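How to Teach a Robot Arm to Find Its Way Around a Motherboard

Last updated: June

Print this page | E-mail this page

When I joined the robotics club I figured we'd be stacking foam blocks until graduation. Then Dinesh Raju, who had the club before me, signed us up for the Karnimura teardown challenge, and now I spend most of my evenings staring at the inside of a desktop computer. I love it! I've written up how we practice so that next year's team can start further along than we did (and so people stop texting me the same question at midnight).

The challenge comes down to this: you get an old desktop with the cover off, you get one arm, and the arm has to go to a series of parts on the board in the order the judges call out. You touch nothing until the second round. Then it's parts out, one at a time, and points off for anything bent.

What you need

An arm with a two-finger gripper and a camera on the wrist. A desktop computer that no one wants back. A hex key set, because the gripper bolts work themselves loose and you will be tightening them all season. Good light, but wait until the alignment section before you set it up. Patience too, I guess, although I never had any and I'm still here.

Step 1: Unplug everything and settle the case

Power cord out, then hold the power button in for a few seconds. Lay the case flat and clamp it to the bench. We skipped the clamp in our first month and chased a sliding case all over the table, saving positions that were no good five minutes later. If the case moves at all after you've saved your positions, you're starting again from the top, sorry.

Step 2: Pick your landmarks

Before you drive the arm anywhere, sit down with the board and choose spots you'll be able to recognize from any angle. The CPU socket is the obvious one. It's big, it's square and it's metal. The coin-cell battery is my favorite, being round and silver with nothing else quite like it nearby. After those I use the white latches at the ends of the memory slots, because white on black shows up even when the rest of the view is murky.

Write them on a card and tape the card to the bench. Our team calls the card the Ofori, after the street the club used to meet on — don't ask, it stuck.
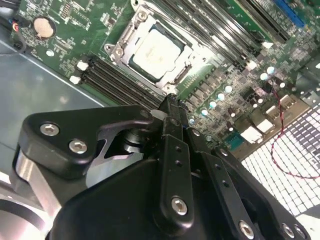
Bring the arm in high and slow, with the fingers closed or nearly closed. I keep the speed at 12 percent for anything inside the case, and I don't care how many people are groaning behind me. You can go up to 100 percent on the way back to the parking spot if it makes everybody feel better.

One thing that took me far too long to learn: the wrist camera doesn't look out from the fingertips. It sits back behind them, so the part in the middle of your screen is often not the part you're about to bump into. Stop a good way above the landmark, work out where the fingertip is compared with it, and only then come down. I say the landmark out loud while I'm doing this. It feels silly for a week or so and then it doesn't.

Step 3: Save your positions

Once the fingertip is hovering over a landmark, save the position and name it properly. "Latch upper left" is a good name. "Spot2new" is a bad name, and we had 21 of those by the end of our first season, all saved by me. We keep ours in a folder called Skultlow, which was Dinesh's password-style idea of a project name, and each landmark gets two entries: the hover and the approach above it. Always travel hover to approach to approach to hover. Never go straight across from one low point to the next, even when it looks clear, because heatsinks are taller than you think they are.

Step 4: Learn the frame as well as the board

Newer members get so fixed on the green stuff that they forget the computer is a metal box with metal bars in it. The rails and beams are what the arm will really hit. They also throw shadow over part of the board, so a landmark you found easily from one side can be hard to pick out when you come in from another.

Do a slow pass with the camera over every beam and drive bay before you try any long moves. Save a "keep out" height a little above the tallest one. If your software lets you draw a no-go box, draw it bigger than you need. 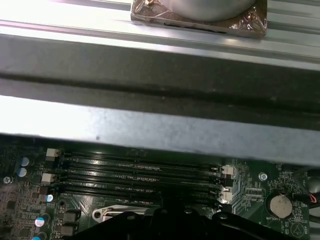
Now for the light. Bare metal bounces it straight back into the camera, and a lamp pointed directly down gives you a white blob where your nice clear edge used to be. We bought a cheap Unex desk lamp for the bench and spent an afternoon just moving it. What suited us was putting it off to one side and fairly low, then hanging a sheet of tracing paper in front. Try it with the camera feed up on a screen so you can see what changes. Your case will be different from ours, so play with it!

Step 5: Run the calls

Get a teammate to read landmarks off the card in random order. The driver goes to the hover point, says "there," and waits for a yes. Start with three calls and build up. When you can get through the whole card without a miss, swap drivers, and don't let the best driver hog the arm (I was the one hogging it, so I know how it happens).

If you miss, go back to the approach height before you fix it. Sliding sideways down low is how we snapped our first latch.

Step 6: Check the bolts and park

Look over every bolt on the gripper, snug up whatever has moved, and send the arm to its parking spot before you cut the power. Copy the positions folder onto the club drive too. Next year's driver will want it, and so will you when the laptop decides to update itself the night before the first round.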